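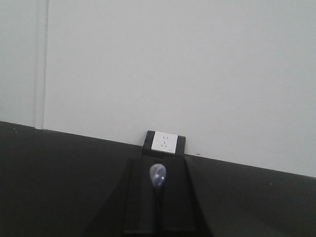 How often does the gripper on a small bench cell need looking at?

Every morning before the first run, and again after 300 picks. At Avell they wipe the fingers, check the zero and look through the wrist camera before anything gets picked up.

So that was my first question answered within a minute of getting my coat off. Visit to Avell, Skurkard site, 21 Jan 2026. Notes typed up on the train home, sorry for the state of them.

Kanako Hirano showed us round. She looks after the cell they call Futar -- one arm, one gripper, one long black table against a white wall. Used for practising small bench jobs, glassware mostly. I had expected a big cage and a lot of noise. You can hold a normal conversation next to it.

Morning routine first. Power on, arm goes to its home position, fingers open and close three times. She listens as much as she looks. A dry click means the finger screws want a turn. Then a lint-free cloth and a bit of alcohol on the finger faces, nothing stronger, the pads went cloudy once with the wrong cleaner and they had to order new ones. Then camera lens, seperate cloth. She was firm on that.

After that the zero check. Fingers closed, jog down to a steel gauge block, read the offset off the screen, write it in the book. An actual paper book. If it has drifted more than a little she redoes the whole thing, takes her 20 minutes. Last time was in December, after the table got moved for the electricians.

Next, laying out the table. Bins get sorted before glass goes anywhere near them. 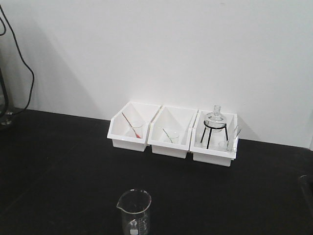

Three bins along the wall, the tripod and round-bottom flask in the right-hand one.

Glass is where the grip force matters. They keep a separate setting for it and the cell won't start a glass job unless that setting is loaded. I asked what happens if somebody forgets. It just sits there with a message on the screen, Kanako said, and people come and find her. Breakages are written in the same paper book. I had a flick through, fewer than I'd have guessed.

Cables were the bit I found most useful for our own place. Her rule is slack near the wrist, clips further down, and a look at every clip once a week with the arm at full stretch. Most of the faults they get are cable faults, she says. Connectors working loose, not the arm itself. Spare leads live in a drawer with lables on, and the old ones get cut in half so they can't creep back in.

Finger swaps. She did one for us with a plain hex key, power off, one side at a time. New fingers come from Urrego, in pairs, and she never mixes an old one with a new one. Wear on the pads is uneven otherwise and the grip pulls to one side. Part number ends in 64 for the ones they use now -- noting it for Dad's order sheet, sorry everyone else.

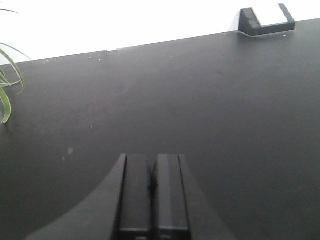
Once the fingers are back on you do the zero again, no skipping, even if you are sure they went on square. Then a dry run at slow speed, hand on the stop button the whole way through. Then normal speed. Only then does the book get signed and the next person is allowed on.

Things I didn't get to ask: what they do about dust over a long weekend, whether the spare fingers have a shelf life, who covers when Kanako is on holiday. Will email her.

Lunch was soup and it was good. Parking is round the back, the front is deliveries only. Second visit pencilled in for when they have the new table fitted, two places left in the car if anyone wants one.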